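Terano contracts case: where the trial stands

14 shares | 3 comments

June 4, 2019

The prosecution closed its evidence this week in the case against Desta Endale, the former deputy head of procurement for Terano, and Iñaki Paredes, a director of the supplier Zilovis. Both deny conspiracy to commit bribery. Mr Endale also denies two counts of misconduct in public office.

The charges concern a maintenance contract let without a second tender in April of the previous year. Under Terano's standing orders, any extension beyond the original term must go back to the full council. The Zilovis extension was signed off by officers under delegated powers. The defence says that this was a permitted use of those powers and that Mr Endale followed written advice.
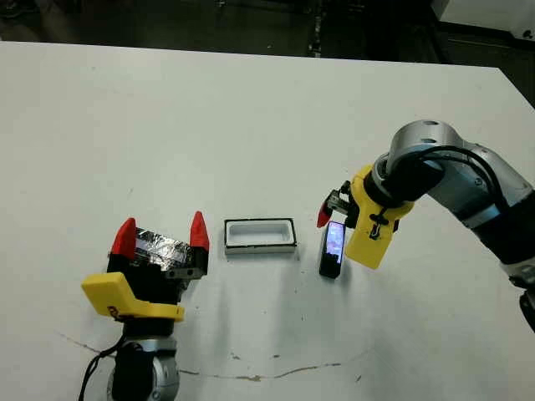
Two robot arms at a white table, with a tray and a smartphone between them.

Most of the week was taken up by the disclosure schedule. The Crown has served 1005 pages of messages and ledger entries, of which the jury bundle contains 60. Counsel for Mr Paredes, Maribeth Manalo, asked for a further run of emails to be added so that the jury could read the replies as well as the opening messages. The judge allowed the request in part. Emails dated after the contract was signed remain out.

The accountant Tekle Tamiru gave evidence for a day and a half. He traced a payment of £3000 from a Zilovis current account to Hettiarachchi, a consultancy with one employee, and a second payment of £1000 from the consultancy to an account held jointly by Mr Endale. Cross-examined, he accepted that the invoice for the first payment was properly numbered and that he had not been asked to check whether the work on it was done. He did not accept that the second payment matched the loan agreement produced by the defence, as the dates on the two documents differ.
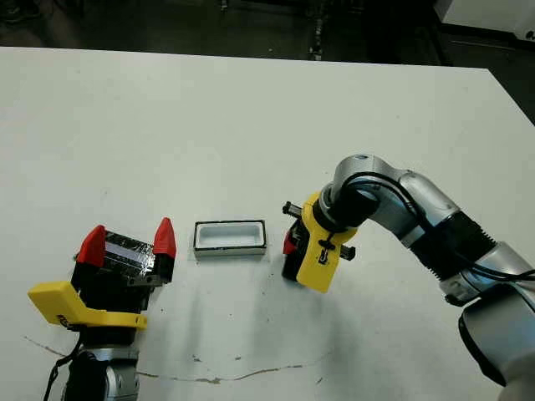

The two arms on either side of a small white tray with a thin black rim.

At the close of the Crown case, both defendants argued that there was no case to answer on the conspiracy count. The judge heard submissions without the jury present and ruled against them. Her reasons will be given in writing and cannot be reported until the verdicts are in.

Mr Endale is expected to give evidence first. Mr Paredes has not said whether he will do so. The council's own review, led by Mekdes Gashaw, is suspended until the trial ends. Its terms of reference also cover the earlier Timton lease, which forms no part of the indictment.

14 shares | 3 comments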